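Fanda 7-Outlet Desk Power Strip with Surge Protection
Sold by the Villanham Office Supply web store
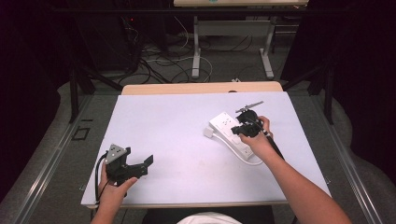 We resisted carrying this one for a while. Power strips are a category where almost every box makes the same promises, and most of those promises don't mean much once the thing is plugged in behind a desk. We have it on the shelf now, and below is what we think you should know before you put it in your cart, including the parts the box leaves out.

What it is
A seven-outlet strip for home offices, craft rooms and shared desks. It has a single lighted on/off switch, a resettable breaker and a flat plug that turns to the side so you can get a bookcase fairly close to the wall. No USB ports. Fanda sells a version with USB and we chose not to stock it. The ports on that one are slow, they take up room that could be an outlet, and when they quit you are left with a strip that half works.

About the surge protection
The box says "Total Protection." We would ignore that. The number to look at is the joule rating, and here it is 300. That is low. It's enough for a lamp, a phone charger, a label printer, a desk fan. We wouldn't put a desktop computer we cared about behind it, or a big television, and we would not trust any strip at this price to stand up to a lightning strike, whatever the picture of the lightning bolt on the package is meant to suggest.

Surge parts also wear out. They take a little damage each time they do their job, and the strip will go on passing power after the protection is gone. Some brands put in a light that tells you when that has happened. This one has only the light in the switch, and it tells you the switch is on. If your building has bumpy power, figure on replacing it every few years.

The cord
Listed at 60 inches. Ours measured 60 inches, so no complaint, but measure your own run before you order. Five feet goes quickly when it has to drop off the back of a desk and travel sideways to an outlet. Please do not make up the difference with an extension cord, and don't plug one strip into another. We get asked about this every week and the answer stays the same.

Outlet spacing
The listing photos from the maker show seven large adapters plugged in side by side. We could not make that happen. The two outlets at the far end are set wide and will take a bulky adapter each. The five in the middle are ordinary spacing, and one fat adapter there will block its neighbor. Call it seven outlets for normal plugs, or five if you own the kind of gear that comes with bricks.

Mounting
Two keyhole slots on the back. Screws are not included, and the paper template in the box was off by enough on our copy that we drilled the second hole twice. Hold the strip up and mark the slots yourself. Under a desk it stays put well enough. On a wall, with plugs being pulled in and out, it tends to ride up off the screws, so a dab of mounting tape at one end helps.

"Heavy duty"
It says this in three places on the package. The case is plastic and it's fine. The switch has a good firm click. The breaker tripped when it should have when we ran a space heater and a hair dryer together, and it reset without fuss. But space heaters belong in the wall, and so do microwaves and window air conditioners. Nothing printed on a box changes that.

How it compares
We also carry the Nam Slimline, which has fewer outlets and a longer cord and costs a few dollars more. If you need reach, get the Nam. If you need outlets and your desk is close to the wall, the Fanda is the better buy. If you are protecting a computer, get neither and look at our surge protector page, where the ratings start a good deal higher.

Specs
Outlets: 7, grounded
Cord length: 60 inches
Surge rating: 300 joules
Switch: single, lighted
Breaker: resettable
Mounting: two keyhole slots, hardware not included
Indoor use only

Warranty
Fanda advertises a "lifetime connected equipment guarantee." Read the fine print. You need the original receipt, the strip itself, proof that everything was plugged directly into it, and you pay the shipping. We have not seen a claim go through and would not buy the strip for that reason. Our own return policy is simpler: bring it back or mail it back with the box and we'll refund it or swap it.

Ordering
Orders of up to 16 ship from stock. Larger orders for schools and offices come out of the Hiltedville warehouse, which loads its truck on Tuesday, so anything placed after that waits for the next one. Local pickup is at the side counter. Ring the bell if the front is busy.

Customers also looked at: Nam Slimline, cord clips, under-desk cable tray, outlet covers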